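Ernő Halász has tested countertop slabs for Velton since 2002, and most of his week goes to stain resistance.

"People ask which surface is best," he said. "I ask them what they spill."

The procedure is plain. A sample is cleaned and dried, and coffee, red wine, oil and lemon juice are applied under glass covers. After 45 minutes the covers come off and each spot is wiped with water. Whatever remains is graded from zero to 4.

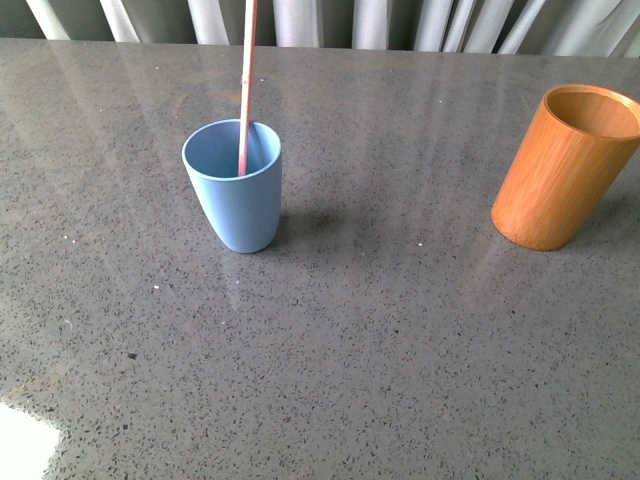
Acids cause more complaints than pigments. "A coffee mark can often be lifted. An etch is a change in the surface, and cleaner will not put it back," Halász said. Marble scores poorly on that part of the test. Dense granite does better, provided the sealer is intact.

He keeps a log of rejected samples, which reached number 602 in December. Most failed at the edges, where polishing had been rushed.

Asked about his own kitchen, he said it has laminate, installed by the previous owner. He plans to replace it after the floor is done.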